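Sayce Community Board > Crime and Safety
Thread: Break-ins on the Prereck side, two arrested

mudlark37
2022-04-18
Anyone got more on this? Police notice says two men picked up Saturday night near the Posport depot. Sheds and garages mostly. £2,000 of tools recovered. No names yet.

tinroof
Reply to mudlark37
Was on our road when it happened. Three cars, no sirens. They had one of them sat on the kerb for ages. Other one came out later, from behind the garages.

dabhand_2
about time. reported mine in January, got a reference number and nothing since

Prereck_Pete
Reply to dabhand_2
Bit unfair. They had 263 reports across the district to get through, it was in the notice. Somebody has to read them all.

dabhand_2
Reply to Prereck_Pete
didnt say they were idle. said I heard nothing. two different things

oldquay
Is the Prirkilska yard one part of this or seperate? That was a van, not a shed. Different lot I reckon.

tinroof
Separate I think. Notice only mentions sheds and garages. Could be wrong.

mudlark37
Rang the non-emergency line just now — if you lost tools, take your receipts or serial numbers to the front desk, weekdays till five. They won't go through the list over the phone.

kettle_on
Thanks, will do. Mower and a strimmer gone from ours. Doubt I kept the recipt. Quiet night here otherwise. 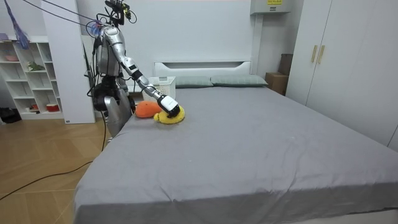 Plush toys on the bed, yellow and orange

oldquay
Reply to kettle_on
Try the shop, they can sometimes look it up by card.

Prereck_Pete
Court list goes up Thursday. Will post if they're on it — no guessing at names before then please, mods will lock it.

dabhand_2
fine by me. still want my drill back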